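Thursday, late, flowers

Up at the gallery by 4 and the bouquet still on the table by the railing.

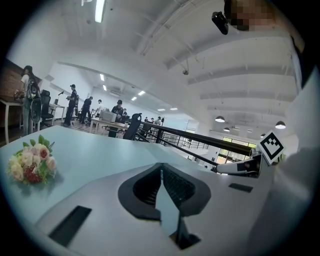

The roses. Cream, pink, peach, and that dark red down at the bottom.

Quick one tonight, eyes closing. Want to get it down before it all runs together.

Started with the flowers. Soudabeh brought them in for Mahnaz, last week with us before she goes to Prisport. Not a big bunch. She said the florist wanted to do the whole thing in white and she said no, absolutely not, it's a goodbye not a christening. So, mixed. The deep red ones I'd have left out if it were me but they make it. Without them it'd be all icing. Told S. that and she looked pleased and then pretended she wasn't.

No vase. Of course no vase. Looked in the kitchenette, looked in the closet with the toner. Found a measuring jug (600 ml, says so on the side in red) and a coffee can. Jug too short, can has a dent and smells of coffee. Went back and forth on it much too long. Decided: jug, cut the stems down when I take them home with her. Omid says put an aspirin in the water. My mother said sugar. Vilho said a penny, but he says that about everything.

Leaves need stripping too, the low ones. They go slimy by day two if they sit in water. Learned that the hard way with the tulips in spring, whole hallway stank.

Desks. Still not settled. Mahnaz's place by the brick wall is the nice one, everybody wants it, nobody wil say so. I want it. There, written down. The brick is warm looking and the rest of the room is so white it gives me a headache by lunch. White walls, white ceiling, white desks, and then those black chairs. I'd take the tall mesh chair over the round one any day, the round one gets me right under the shoulder blades. If I do move I'm bringing the mesh one with me and not asking.

Also want a rug. Also a lamp. The Zillora catalog had a lamp, 74 dollars, no. Ruvham had one that was uglier and cost more. Will keep looking, or ask Mahsa, she gets rid of things constantly.

Sounds carry so badly up there with the open side. You can hear a spoon go down on the floor below. Took a call leaning on the rail and Omid heard the entire thing, dentist and all. Should of gone outside.

Card for Mahnaz: bought, not signed. Mine's the only pen that works. Have to get Mahsa first thing because she leaves at noon, then Vilho, then whoever. Leave room in the middle for Soudabeh, she writes long. What do I even put. Four years of lunches. "Good luck" is feeble. Something about the soup maybe, she'd laugh at that.

Cake is Rashti, ordered, the pistachio one. Pick up before ten. Feeds about 2 dozen if cut small and Omid is not allowed to cut it. Plates?? Check the drawer. Forks I know we have.

Home after seven. Feet awful. Ate toast standing up, and the last of the plums. Rain started when I got to the door so that was luck at least.

Tomorrow: cake, card, scissors for the stems, find out re desk. Call the dentist back. Buy a proper vase and leave it there for good, plain glass, wide neck.

Bed.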